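Filed under: Maintenance, Small Automation

We use cookies to remember your reading preferences. Accept or manage.

The press-side cell at Mederholm is tended by one arm with a two-finger gripper, and its job list is short: open the lid, load, close, start the cycle. Setting it up took a week, most of it spent in simulation. Mohcine El Ouafi, who built the model, wanted fault recovery settled before any hardware moved.

Button work is fussier than it sounds. The fingers close almost fully and press with their tips, so the tool point has to be redefined at the tip and not at the grip centre. He taught each button separately — LID, CLEAR, ENTER and the rest — with an approach square to the tilted panel.
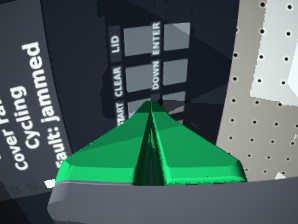 With the display reading "Fault: jammed", the arm has to leave START alone until the jam is dealt with. Radwan would have gone further and barred the arm from CLEAR altogether, leaving that button to a person. El Ouafi kept it, but allows one press per fault. If the message returns, the arm parks and calls for help.

He ran 200 simulated jams and logged every press. Early misses came from the wrist angle, which let one finger lead the other. Correcting it meant changing a single frame in the program.

Upkeep is plain. Check the tool point every 50 hours, wipe the fingertips, and re-teach the panel if anyone has moved it. Fault 1649 in the arm's own log means the approach was blocked; look for a stray part first.

Comments (2)

Tunska: Do you read the screen text or take the fault from a signal? We found the signal safer.

Astano: Ours needed the wrist fix too. 90 degrees out, on a new mount.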